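クラウドゲームは「もう買わなくていい」を実現するのか　元運営担当者に聞く

2020年11月19日

新しい据え置き機が店頭から消えたこの11月、決まって聞こえてくるのが「次の世代はもう箱を買わない」という話だ。ゲームはサーバー側で動かし、手元には映像だけが届く。テレビでも古いノートパソコンでも遊べる。何年も前から同じ説明を聞かされてきた身としては、まず疑ってかかりたくなる。

話を聞いたのは、クラウドゲームサービス「Skindo」の立ち上げに携わり、今年の春に離れた元運営担当者である。名前を出さないことを条件に取材に応じてくれた。現在はゲームとは別の業界にいる。

最初に、宣伝でよく見る「遅延を感じさせない」という文句について尋ねた。

「感じさせない、というのは便利な言葉です。測ればあるんですよ、当然。感じるかどうかは遊ぶ人とゲームによるので、誰も嘘はついていないことになる」

社内では測っていたのか。

「測っていました。ただ、測る場所がサーバーのすぐ近くの事務所で、回線も有線です。家の奥の部屋で、家族が動画を見ている横で無線で遊ぶ人の数字は、発売前の資料には載りませんでした。載せようという話は出ましたけど、出ただけです」

Skindoの試遊会には私も一度行ったことがある。並んでいたのは街を歩き回る冒険物と、ターン制の戦略ゲームばかりだった。格闘ゲームは一本もなかった。そう伝えると、相手は少し笑った。

「選びますよ、それは。展示会で自分から転ぶ会社はないです。レースゲームは最後まで揉めて、結局外しました。カーブで曲がるのが一拍遅れると、初めて触る人は自分が下手なんだと思ってくれるんですが、慣れた人はすぐ気づくので」

では、反応の速さを求めないゲームなら問題はないのか。ここで彼の答えは少し意外な方向に進んだ。

「操作より先に苦情が来たのは画質でした。暗い場面です。洞窟とか夜の森とか、黒がつぶれて四角い模様になる。4Kと書いてあるのに、と言われる。解像度の数字としては4Kで送っているんです。でも圧縮した4Kと、手元の機械が描いた4Kは別物で、そこを説明する欄が商品ページにない」

説明する欄を作ればよかったのではないか、と重ねて聞いた。

「作ったら売れないでしょう」

あっさりしたものだった。 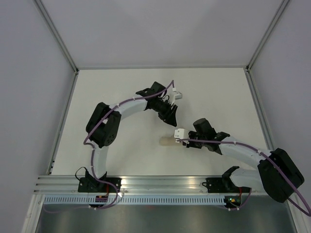
料金の話に移る。Skindoは月額制で、開始時に遊べる作品数を大きく打ち出していた。その数は364本。私はこの数字をずっと怪しいと思っていた。同じ作品の追加シナリオを別々に数えているように見えたからだ。

「数えていました。通常版と完全版が両方あれば2本です。体験版を入れるかどうかで会議をしたこともあります。さすがに入れませんでしたが、入れようと言った人は本気でした」

実際に遊ばれていたのはどのくらいか。

「遊ばれた時間の大半は、上から20本に入る作品でした。残りは棚に並んでいるだけです。動画の見放題でも同じようなものだと思いますが、ゲームは一本が長いので偏りがもっときつい。それと、契約の切れた作品は消えます。これが一番こたえました」

途中で消えるということは、セーブデータはどうなるのか。

「サーバーには残っています。残っているけれど、開くためのゲームがない。問い合わせには『データは安全に保管されています』と返すんです。間違いではないんですよ。もらった人がどう思うかは、まあ、わかりますよね」

この点は擁護の声もある。ディスクを買っても、いまは初日に巨大な更新データを落とさなければまともに動かない作品が珍しくない。所有という感覚はとっくに崩れている、という主張だ。彼にぶつけてみた。

「それは半分その通りです。ただ、崩れているからもっと崩していい、という話にはならない。ディスクなら、更新が終わった状態の本体ごと棚にしまっておける。クラウドはしまう場所がありません」

開発会社側の事情にも触れておきたい。Skindoには、中堅の開発会社Eruroの作品がまとめて入っていた。配信側が一括で払う形だったのか、遊ばれた時間に応じた支払いだったのか。契約の中身は話せないとしつつ、彼は一般論としてこう語った。

「時間に応じて払うと、長いゲームが有利になります。そうすると、短くてよくできた作品を作る理由が薄くなる。逆に無駄な移動や収集が増える。遊ぶ人は月額だから得だと感じていても、薄めたスープを飲んでいる可能性はある。私はそこを一番心配していました。社内では、あまり受けのいい話題ではなかったですね」

私自身、Skindoに入っていた冒険物『Grusville』を最後まで遊んだが、後半で同じ橋を何度も渡らされたことだけをよく覚えている。あれが支払い方式のせいだったのかと聞くと、彼は首を振った。

「あれは単に予算だと思います。何でもクラウドのせいにされるのも困る」

公平に書いておくと、彼はクラウドゲームそのものを否定しているわけではない。新型機が手に入らない今、試しに遊ぶ手段としては悪くないという。本体を買う前に一時間だけ触る、出張先で続きを少し進める。そういう使い方には向いている。

「主役にしようとするからおかしくなるんです。おまけとしてなら、いいものですよ。でも、おまけに投資は集まらないので、発表会では主役だと言うしかない」

業界では来年以降の参入も噂されている。周辺機器を手がけるAbbasiが専用コントローラーを準備しているという話もあり、本体を通さず直接サーバーにつなぐことで遅れを減らすのだそうだ。彼の見方は冷めていた。

「理屈は合っています。減るでしょう。ただ、減るのは手元の分だけで、家から外に出たあとの道のりは変わりません。それに専用コントローラーを買うなら、もう『何も買わなくていい』ではないですよね」

価格次第では、それでも本体より安く済む人はいるだろう。だが、月額を4年払い続けた合計を並べて見せる広告を、私はまだ見たことがない。世代ひとつ分を遊び終えるころ、どちらが安かったのか。その計算は社内にあったのかと尋ねると、返事までに少し間があった。

「ありました。使う人の想定をどう置くかで、どちらにも転ぶ表でした。だから外には出さなかった。出さなかったということは、どちらに転ぶことが多かったか、想像はつくと思います」

いま自宅では何で遊んでいるのか。最後に聞いてみると、一つ前の世代の据え置き機だという。新型機は抽選に2回申し込み、どちらも外れた。クラウドのほうは、辞めた月に解約したそうだ。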